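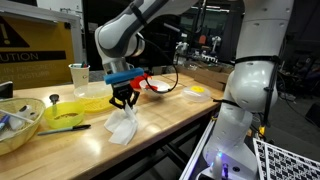 Household Goods Deserve a Second Owner
09/08/2022

Every April, when leases end across the Clukidlow district, the sidewalks fill with kitchenware. Bowls, colanders, pans and storage tubs are set out beside the trash, and most are collected with it. The Pramunura Housing Association believes that the city should treat these goods as a public resource and should pay for their reuse as it already pays for their disposal.

The present arrangement rests on an old assumption that residents who no longer want an item will find someone who does. Larger furniture often does change hands in this way. Small goods seldom do. A plastic bowl is not worth the trouble of a listing, and the charity shops on Bustamante Avenue, short of shelf space, have stopped taking kitchen items altogether.

Meanwhile, new tenants arrive with very little. Our association manages 600 apartments, and our housing officers regularly meet families who cook in a single pot for the first weeks of a tenancy. A starter kitchen bought new costs around $300, a serious sum for a household that has just paid a deposit.

We ask the city council to open a lending and exchange room in the former Postetti depot. The building is owned by the city, has a loading door at street level, and has been used only for storage for the past seven years. It should be open on evenings as well as during office hours, and no proof of income should be required at the door. Such checks cost money to run and keep away the people they are meant to serve.

Objections have been raised on grounds of hygiene and liability. Both are reasonable, and both can be met with washing facilities, a short list of goods that will not be accepted, and the insurance that already covers the tool library.

The council will set its waste budget this fall. A modest share of it, moved from hauling to reuse, would be enough to begin.

Pramunura Housing Association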